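Boards > Textiles and Laundry > Folding and Storage

Home | New posts | Search | Rules | Log in

Red kit with white trim: fold straight away or let it rest flat first?

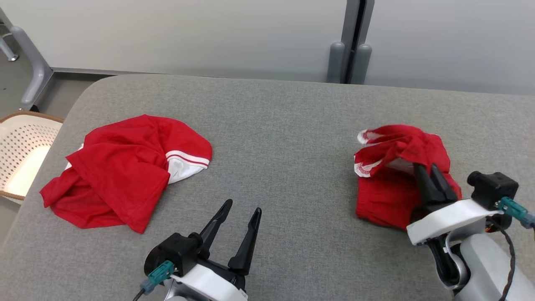
gvandamme
Posted August 30, 2023

I look after the kit for a youth club. The current set is red polyester knit with white trim. After drying I have been tipping everything onto a big table and folding from the heap, and I get two problems. First, the white trim takes a crease where it doubles over on itself, and the crease is still there when the bag is opened. Second, finished stacks lean, because the trimmed edges are thicker than the body cloth.

Current method: pull from the heap, shake once, fold in thirds lengthwise, then in half. Stack height is 10 before it leans. I would like a method that gets a full bag packed without the lean. Steam is available but I would prefer not to use it on every piece.

Gerrit

---

mcaceres
Opening the piece fully before the first fold matters more than the fold pattern. A garment picked out of a pile usually has at least one layer turned under. If you fold in thirds over that, the hidden layer sets the crease. Lay it down, find two trimmed corners, pull them apart until the edge is straight, then smooth toward the hem. After that any rectangular fold works.

For the lean, alternate the direction. Trim to the left, next one trim to the right.

---

bmakowska
Disagree on smoothing each one. With a club set you will spend the whole evening on it. Knit polyester recovers by itself if it is packed loosely enough. I roll: hem to collar, trim on the outside of the roll. No stack, so no lean. We have 139 pieces in rotation between the age groups and I have ironed none of them this season.

---

mcaceres
Rolling puts the trim under tension on the outside of the curve. On a stitched-on band the stitching puckers. On a knitted-in band it is fine. Gerrit, which is it?

---

gvandamme
Stitched on. Two rows of stitching, and the band is a firmer knit than the body.

---

mcaceres
Then do not roll it tightly.

---

bmakowska
Ours are stitched too. No puckering that I can find. Diameter of the roll matters, and mine are wide.

---

shibata_m
Sort before folding. Anything with an elastic waistband should come out of the heap first, as it behaves differently from a flat hem. The elastic gathers the cloth, so the top edge is always shorter than the leg opening and you will never get a true rectangle.

For shorts:
1. Hold at the waistband, both ends, and stretch once to even out the gathers.
2. Lay flat, waistband away from you.
3. Fold one leg over the other.
4. Fold the leg openings up to just under the waistband. Stop short of it. If the hem sits on the elastic you are stacking thick on thick.

Stack these separately from the shirts. Mixed stacks always lean.

---

gvandamme
I had been folding the hem right up over the elastic. That would explain part of the height. Does the fold in step 4 mark the trim on the leg?

---

shibata_m
Only if the trim is doubled. With one leg laid exactly over the other it stays flat. Check the lower leg before you commit, it tends to slip.

---

rnagano
Adding a point on color. Red against white trim is the combination that causes the most trouble in storage. If anything goes into the bag slightly damp, the red can transfer onto the white where they touch. Keep red on red and white on white when you fold, or put a sheet of plain tissue between pieces. I use the Lasteo flat bags, which are vented. The Eser ones are cheaper and not vented, and I stopped using them in November.

---

bmakowska
Tissue for football shorts is excessive. Dry them properly.

---

rnagano
They feel dry before the elastic is dry. The waistband holds water longer than anything else on the garment. Touch that, not the leg.

---

mcaceres
Agree with Riku on the waistband. Tissue I would keep for long storage only.

---

gvandamme
Tried it last night. Shorts sorted out first and folded as Mitsuko described, shirts opened flat and alternated left and right. The shirt stack still leans, but later. The shorts stack is straight. Time per piece went up for the first few and then came down again. I rolled 9 shirts the way Bogdan does, for comparison, and will look at the stitching after the weekend.

---

bmakowska
Wide rolls. If you can't get a fist through the end before you lay it down, it is too tight.

---

shibata_m
What is the table covered with? A smooth top lets the cloth slide when you square the edges. I had to put a blanket on mine.

---

gvandamme
Gray top, has a bit of grip. Sliding isn't an issue.

Related threads
- Getting creases out of stitched-on trim without steam
- Vented or sealed bags for team kit
- Nyanda shelf dividers, do they hold a full stack?
- Elastic still damp after a full dryer cycle
- Turkton folding board, sizes for youth shirts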